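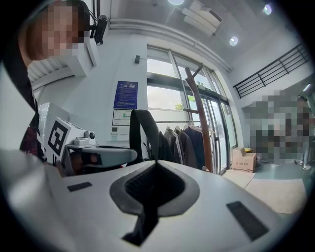 Day 8 of the Wovel trial, and I still can't decide whether we are reviewing the kit or it is reviewing us. Vornon sent the pair of grippers on a 28-day loan, with a contract I read in bed and regretted. The price if we keep them is $1,881 a month, support included, support being Oluwaseun Nwankwo and his very patient phone voice. I have grown fond of the marker panel, the square black-and-white one, which looks like a crossword for someone who has given up on words. The strap I like less. It is broad and black and I have adjusted it so often that my thumb has a groove.

Spent the morning on the setup guide again. Step 39 says "confirm as before." Before what? Called Oluwaseun. He said before step 12, and that the guide was translated by Rulisent, who also do the invoices. I plan to read the next invoice closely.

Good things, so I'm fair when I write this up: the grip is comfortable, my wrist doesn't ache by lunch, and the software saved everything I asked it to save. Bad things: it also saved what I didn't ask, including a long stretch of me muttering about step 39.

Olaniyan wants an answer by the end of July. I'd say keep one month and haggle – they'll come down, Oluwaseun sounded tired. Must ask about spare straps. Also milk.

Reading time: 1 min
Filed under: Work Diary, Kit on Loan
Last updated: July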